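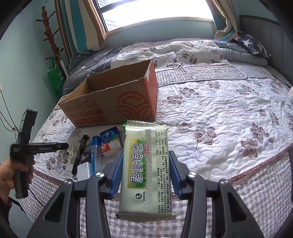

제4장 침대 위에서 상자 채우기

정리를 다룬 책은 대개 빈 바닥과 이름표 붙은 수납함에서 출발한다. 그런 집에 사는 사람이라면 이 장을 건너뛰어도 된다. 나머지 사람들은 침대에서 물건을 고른다. 이불은 머리맡으로 밀어 두고, 날개가 찢어진 골판지 상자를 매트리스에 올려놓고, 손에 잡히는 것부터 분류한다. 가정관리 교재 대부분이 이 방식을 나쁜 습관으로 적고 있지만, 필자는 그 근거를 제대로 밝힌 교재를 아직 보지 못했다.

이 장에서 다루는 것은 작은 물건이다. 낱개 포장 간식, 휴대용 티슈, 펜, 전원 어댑터, 튜브, 점안액처럼 한 손에 들어오면서 서로 아무 관계가 없는 것들을 말한다. 큰 옷이나 책은 제6장에서 따로 본다.

4.1 '종류별 분류'는 믿을 만한가

가장 널리 퍼진 조언은 같은 종류끼리 모으라는 것이다. 듣기에는 그럴듯하다. 그러나 침대 위에 어댑터가 하나, 마커가 하나, 티슈가 한 묶음 있을 때 '같은 종류'란 무엇인가? 모을 짝이 없는 물건에 이 규칙을 적용하면 한 개짜리 무더기만 늘어난다. 스카브시데(Skavside) 생활실습 과정에서 수강생 50명에게 같은 물건 묶음을 주고 분류를 시켰더니 무더기 수가 사람마다 달랐고, 11명은 끝까지 '기타'라는 무더기 하나에 절반 이상을 넣었다. 이 결과를 두고 수강생의 훈련 부족을 탓한 보고서가 있었는데, 필자가 보기에는 규칙 쪽을 먼저 의심해야 했다.

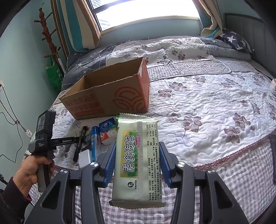
에일린 리베라(Aileen Rivera)

소재식 김, 곧 素食海苔라고 크게 적힌 봉지를 예로 들어 보자. 양 끝을 눌러 봉한 납작한 포장이고, 앞면에 영양 성분과 규격 번호가 잔글씨로 들어차 있다. 식품이니 부엌으로 보내라는 것이 교과서의 답이다. 하지만 침실에서 먹을 간식으로 샀다면 부엌으로 보낸 봉지는 며칠 안에 되돌아온다. 물건의 자리는 쓰는 곳을 보고 정해야 한다는 주장도 있고, 이쪽이 조금 낫다. 다만 이 주장 역시 쓰는 곳이 두 군데인 물건 앞에서는 말이 없다.

포장의 모양도 따져 볼 만하다. 김은 눌리면 부서지므로 상자 바닥에 깔지 않는다. 무게 있는 어댑터를 먼저 넣고 플러그가 벽면을 향하게 한 다음, 봉지를 세워서 끼운다. 티슈는 남은 틈에 들어간다. 토르비크(Torvik)식 수납법에서는 모든 물건을 세워 넣으라고 하는데, 필자는 이것을 상자 하나에 시험해 보고 그만두었다. 펜은 세우면 쓰러지고, 쓰러진 펜을 찾으려면 결국 다 꺼내야 한다.

4.2 침대라는 작업대

침대는 넓고 허리를 덜 굽혀도 된다. 단점은 푹신하다는 데 있다. 원통형 물건은 누빔 이불보의 골을 따라 구르고, 작은 병은 주름 사이에 숨는다. 가장자리에 술 장식이 달린 덮개라면 펜 뚜껑 같은 것이 걸리기도 한다. 그래서 작은 병은 맨 처음 상자에 넣거나 아예 다른 곳에 두는 편이 안전하다.

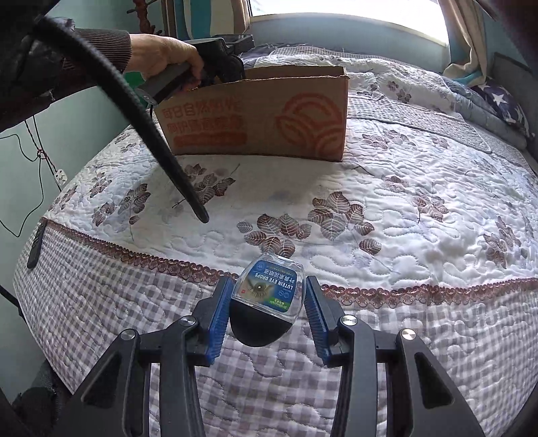

문: 점안액도 간식이나 필기구와 같은 상자에 넣어도 되는가?

답: 따로 두는 편이 낫다. 눈에 쓰는 제품은 뚜껑이 잘 닫혔는지 확인한 뒤 작은 주머니에 넣고, 보관 온도와 기한은 제품 설명서를 따른다. 개봉한 날짜를 적어 두지 않았다면 정리보다 그 확인이 먼저다.

4.3 상자를 언제 닫을 것인가

한 번에 끝내라는 조언 역시 의심스럽다. 뚜껑을 닫은 상자는 다시 열기 귀찮아서, 잘못 들어간 물건이 오래 갇힌다. 필자는 상자를 하룻밤 열어 두고, 그사이 꺼내 쓴 물건은 상자에서 제외하는 방법을 권한다. 효과를 입증한 자료는 없다. 다음 절의 실습에서 각자 해 보고, 맞지 않으면 버리기 바란다.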